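Traltora two-arm sorting bench, reviewed after one season

Posted August 11, 2024

Pambridge bought the Traltora to take small-parts sorting off the packing crew. The sales sheet promised "relief from repetitive work." I've run that crew through four months of it, and I'd put relief lower on the list.

Setup was fine. The arms are quiet, and in 59 days of running we had one real fault, a cable connector that Njål Moen reseated himself. On a good shift it clears 600 pieces. Two people used to beat that before lunch, but they also went home with sore wrists, so I'll give it that.

My trouble is with what's left for the crew. Sorting was dull, but you could talk while you did it. Now one person stages parts, watches, and clears jams, and has to stay put the whole time. Eyvindur Ingvarsson asked to go back to the loading dock after a week.

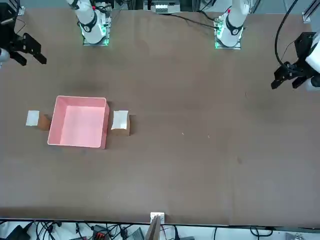 Staging is the job the brochure skips. Somebody still has to set out every item before the arms do anything. A pink bin with a cardboard block on either side is a small layout, and it leaves most of that big brown table bare — I'd trade half the surface for a feeder. The cables on the floor along the front need a cover too, and Traltora wanted $183 extra for one.

Three stars. Ask your crew before you sign, and ask them again in June.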